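Drurine Whiteboard Set: README

Last revised May 26, 2025. Maintained by Jeferson Vieira and Gladys Sotelo.

What this is

A set of teleoperated demonstrations for training manipulation policies on whiteboard work at a table. There are 140 recorded episodes. After review, 104 are in the training split. The rest are kept in a separate folder called held, with a short text note on each one saying why it was pulled.

Tasks

wipe: pick up the eraser, pass it over the writing surface, put it down on the board.
park: move the eraser from wherever it is to a named corner of the board.
shift: turn or slide the board on the table without lifting it.

Each episode has one task label and one free-text instruction. Instructions were typed by the operator before the episode started, so the wording varies a lot. We left spelling mistakes in.

Camera views

All video comes from cameras mounted close to the gripper. There is no overhead or room view in this release. Fingers are in view nearly all the time, and we did not mask them out.

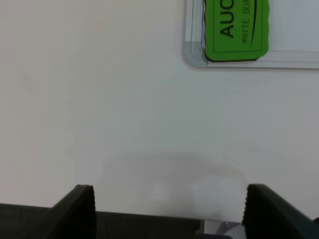

Blank table is the main difficulty for anyone training on this set. In many episodes the arm begins well away from the board, and the policy has to find its way over a surface with almost no texture. When the bright green eraser is up in a corner of the view and everything between it and the open fingers is plain off-white, color does most of the work. Models trained on a small subset tend to lock onto that color and ignore the board. If you want to test for this, convert the frames to grayscale at evaluation time and compare. The shadow of the gripper on the table is also a cue, mainly for height, and heavy brightness augmentation will damage it. We had poor results with anything stronger than mild jitter.

Recording

Operators drove the arm with the Todalow hand controller. Gripper commands are stored as a single opening value. Joint positions, gripper opening and video share one clock. In the October recordings the clock drifted in 3 episodes, and those are in held.

An episode ends when the operator presses stop. There is usually a short stretch of no motion at the end — trim it if your method is sensitive to idle steps. We did not trim it ourselves, as one of our baselines uses it to learn when to stop.

Board pose

The board was laid flat on the table and moved by hand between episodes. There are no markers on the table and no pose labels. Some views have only one corner of the board in them, so estimating its pose from a single image is unreliable. Use several steps if you need it.

The metal hooks on the edge of the board are useful for telling which way round it is. They are small and close in color to the frame, so check that your resize step does not wash them out.

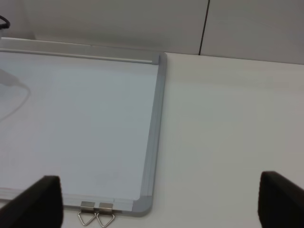
Toshio Maruyama wrote in after the first release to say that the shift task should be scored apart from the other two, as a policy can do well on it by pushing in one direction and never looking at where the board ends. We agree, and the evaluation script now reports each task on its own line. The combined score is still printed at the bottom for people comparing with older numbers.

Success labels

Two people labeled each episode, working separately. Where they disagreed, Amparo Alvarado made the final call. Labels are success, partial and fail. Partial is mostly used for wipe episodes where the eraser passed over less of the surface than the instruction asked for. Our baseline reached around 87 percent agreement with the human labels when used as a success classifier.

Known problems

Some instructions say "left" from the operator's side and some from the arm's side. The field speaker_side is filled in where we could work it out.

Gripper opening was not recalibrated after the finger pads were changed. Treat small differences in that value with care.

Questions and corrections

Open an issue in the Drurine repository with the episode number and the time in seconds. Gladys Sotelo handles label corrections, and Jeferson Vieira handles everything to do with file formats and the loader.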